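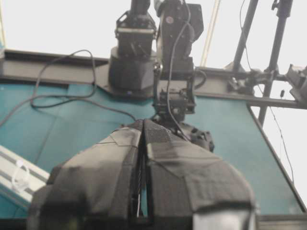

Stutton Cloth Tape in Charcoal: My Review After a Winter of Wrapping Things

Posted 2025-01-19 by Tuva Lindqvist

I go through a lot of tape. I wrap tool handles, I patch the corners of storage boxes, and I have a basket of old picture books that would be a basket of loose pages without it. So when my friend Ah-rin Byun passed me a roll of the Stutton charcoal and told me to give it a fair try, I was only too happy to (she knows I can't say no to a dark gray anything).

First, the color. It is a lovely soft charcoal with a matte finish, and it looks so much nicer on a garden trowel than the shiny silver stuff I grew up with! It does pick up lint if you leave the roll uncovered, so mine now lives in a cookie tin.

Tearing it by hand is easy across the width and close to impossible lengthwise, so for narrow strips you will want good scissors. I wipe mine with a little rubbing alcohol when they get gummy.

Where I really fell for it is on curves. Short pieces, each one lapped over the last, go around a handle much more neatly than one long piece wound in a spiral. I did it the long way on my rake and had to peel off the whole thing and start over, which cost me most of an afternoon and a fair amount of tape. My second try used 21 short pieces and I'm still very pleased with it.

Things I'd change: the adhesive is slow to grab in a cold garage, and the end of the roll disappears the minute you look away. I fold mine under now. I also tried it over sew-on hook-and-loop and it lifted within 2 days, so please just stitch that down.

I've already ordered another roll, and one for Ah-rin too. Four stars from me, and I'll add a note in March once the trowel has seen some mud.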